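Re: [tarkstead-buyers] Anyone been round the flats on Bellini Road?

On 7 March 2023 a list member wrote:
> We're first on the reserve list for a two-bed at Bellini Court and the agent (Urkero) wants us to pay a holding fee before we've seen the lease.
> Is that normal? Also does anyone know what the service charge is like, they keep saying "very reasonable" and then changing the subject.

Hello all,

We bought in Bellini Court last May so I can help a bit with this one! Urkero asked us for a holding fee as well, £345 in our case, and we did pay it, but only after they'd put in an email that we'd get it back if the lease threw up anything nasty. Do get that in writing. They grumbled and then sent it the same afternoon.

As for the service charge, ours was £1,746 for the first year, paid in two halves. It covers the lift, the bins, the outside windows and buildings insurance. The lift is a sore point (I'm on the second floor so I can live without it, but the people above me are less cheerful) and Flakton, who manage the block, are slow to answer the phone. Email them and keep the replies.

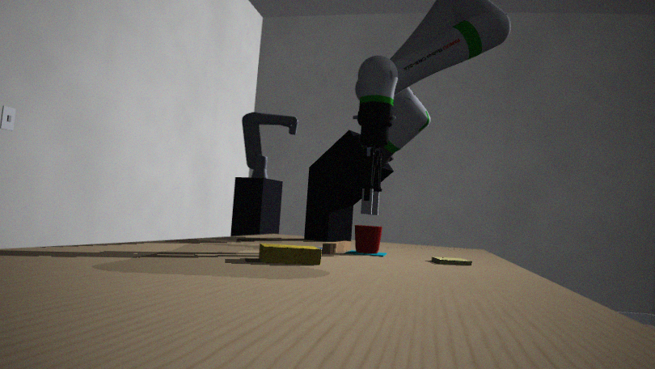

Ask for the last set of accounts before you offer, and the ground rent clause too, as our solicitor spent ages on that one. When you go round, take a tape measure and look at the dull things. I'd check where every switch is, for a start. A small white plate on a pale grey wall, like the one at the left there, is easy to miss on a quick viewing, and in our bedroom it ended up behind the wardrobe because we hadn't thought about it. Same goes for the sockets and the stopcock, which in our flat is at the back of the airing cupboard behind a panel you need a screwdriver for.

Oh, and parking! The brochure says "allocated", but our space came on a separate licence and the solicitor only spotted it late on. Ask which number is yours and go and stand in it.

We do like it, by the way. It's quiet at the back and the walk into Tarkstead is nice along the canal. If you want to see our lease before you get yours, drop me a line off list and I'll scan it at the weekend.

Good luck with it!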